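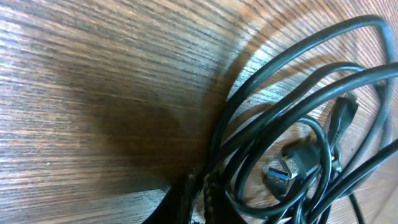

Lokier Opens Cable Handling Course for Shop Staff Who Teach Robots by Hand

Reading time: 4 minutes

Lokier, a training and integration firm that works with small electronics shops, will begin offering a course in January on teaching robots to handle loose cables. The course is meant for bench workers, packers and repair staff. No programming background is required.

Participants learn to show a robot arm a task in two ways. In the first, the person takes hold of the arm and moves it through the job. In the second, the person stands away from the arm and drives it by remote control while watching the wrist camera view on a monitor. Each attempt is saved as a demonstration, and the saved demonstrations are later used to train the arm to do the job without a person guiding it.

Cables were chosen for the first course because so many shops sort, test, coil or bag them, and because they are hard to automate with fixed positions. A box can be put in the same spot each time. A cord with a connector on each end lands differently whenever it is set down, and two or more of them soon tangle.

"People who have worked with cords for years know where to pinch and when to let go," said Nayara Bastos, who designed the course. "They have trouble putting it into words. It is much easier for them to do it, so that is what we record."

Bastos said new operators tend to spend their first hour getting used to the wrist view. The fingers come in from the bottom of the picture, the grain of the tabletop takes up most of the rest, and glare can hide a thin cord. Students start with the fingers open over bare wood and practice lining up the gap before they try to pick anything up.

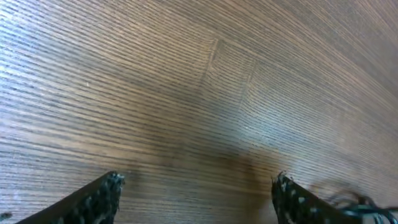 What the course covers

The course runs 3 days with a class limit of 28. Students work in pairs, with one person operating and the other keeping the log, and trade places after each set.

The first day is spent on hand guiding. Students practice moving the arm at a steady pace, closing the fingers on a single strand, and lifting it clear of the table. They also learn when to stop a demonstration and throw it out. A demonstration with a long pause in the middle, or one where the operator changes plans halfway through, is marked for review and is not added to the training set without an instructor's approval.

The second day moves to remote control. The work includes picking one cord from a pile, turning a held cord so the operator can find both ends, and laying it back down in an open shape. Cords with different plugs are mixed together, including USB-A and small pin connectors. Students are asked to grip the cord and keep the fingers off the connectors.
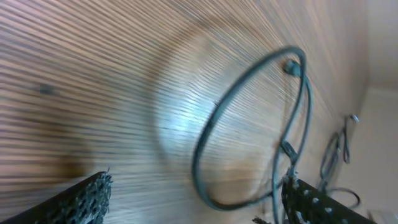 Turning the wrist with a cord in the fingers takes more practice than most people expect. A held loop swings, and a quick turn blurs the camera view at the moment the operator most needs to see the strands. Instructors teach a slow turn followed by a short hold before the next move.

On the last day, each pair records a set of 40 demonstrations of one task, start to finish, and reviews them with an instructor. The pair labels each one as usable, usable with trimming, or discard. Students leave with the full set and a copy of their log sheets.

Equipment and software

Training stations use a single arm with a two-finger gripper and textured finger pads. Recording and review are done in Plakside, Lokier's in-house software, which plays back the camera view alongside the position of the arm. Students do not need to bring a computer. Long sleeves should be rolled or pinned, and jewelry must be removed before hand guiding.

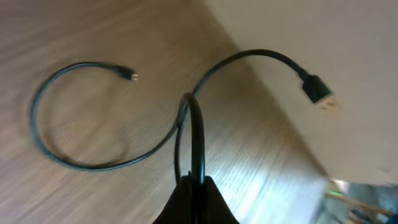 Reviewers look first at the grip. In a good demonstration the fingers are closed on the cord itself, both ends can be found in the camera view, and the rest of the cord has room to move. Demonstrations where a connector is dragged across the table or pulled against another cord are discarded.

Waltetti, a refurbisher of office electronics, has reserved 2 places in the January class for staff from its accessory sorting line. Remaining places are open to any shop that handles cords, chargers or adapters.

Sessions begin at 8:30 a.m. Registration is handled by the Lokier training desk. Shops that want the course held at their own site should include the table height and the types of connectors they handle most often.

About Lokier

Lokier trains shop employees to record, review and maintain robot demonstrations for bench work. The firm also supplies and services training stations.

Media contact: Nayara Bastos, Lokier training desk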